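Notes from the bench

Well, we finally have a written rule sheet for the two-arm table, and it only took us most of September to agree on it! I had been carrying the rules around in my head (and Carleen Whitelaw had a slightly different set in hers), which worked fine right up until Gretell and Strebel started sharing the setup with us and wanted to know why their runs kept getting thrown out.

So I sat down and typed. The first draft was six pages. Carleen sent it back with one word on it, "shorter", and she was right. The version that went up on October 1 is 2 pages, and I'd like to keep it that way.

The part that caused the most arguing was soft stuff. Boxes and cups are easy to write rules for - you say where they go and which way up, and off you go. Cloth will lie any way it likes. Ellora's people wanted us to specify a starting shape for every run. I wanted the opposite, a fresh drop each time, and a plain note in the log saying flat, bunched or rolled. We went with the note. Those three words are the only ones allowed, by the way. No more "kind of scrunchy" (that was me, I admit it). 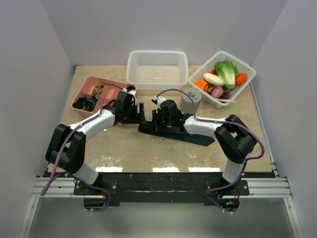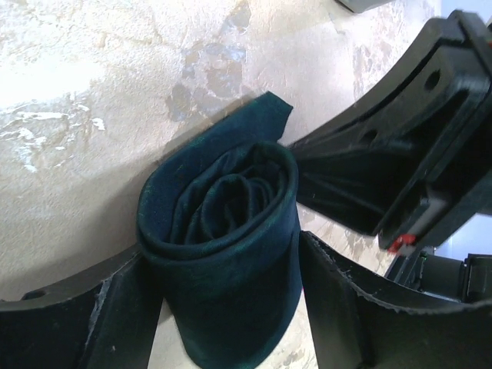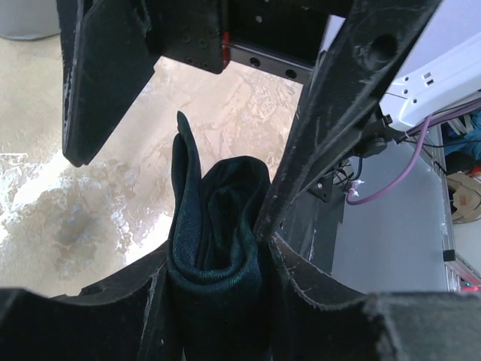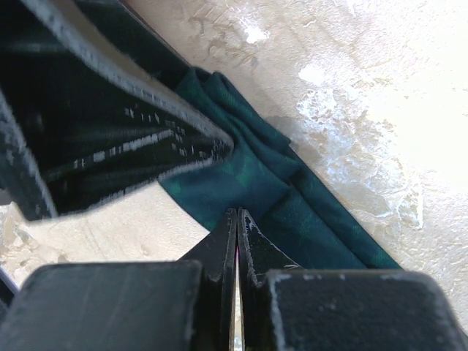 A green cloth is in all four.

Now for the rules people keep asking me about. Hands stay off the table while either arm has power, even if you only want to nudge something an inch. Use the stop button first, say "stopped" out loud, then reach. I know it feels silly when you're by yourself. Do it anyway!

Next one: check the fingers before you start. Look at the edges and the faces that touch the work, and run a scrap of old stocking over them. If it snags, tell Carleen and don't run cloth that day. Wear by itself is fine, and we write it down with the finger number. We swap the pair at 2000 grasps whether they look bad or not.

Cables get a look too. Move each arm slowly through its full reach and watch for anything pulling tight. This takes maybe a coffee's worth of time and has saved me more grief than anything else on the sheet.

Then there's the one nobody likes, which is keeping the failures. If the arm drops the cloth or misses it completely, that run stays in the log with the others. Mirnico asked if they could delete theirs and I said no, as nicely as I could. After 10 misses in a row you stop and find somebody to look at it with you.

If you think I've gotten something wrong, mark up the copy by the door in pencil. Carleen and I go through the scribbles together, and the next version will have your changes in it or a note saying why we left them out.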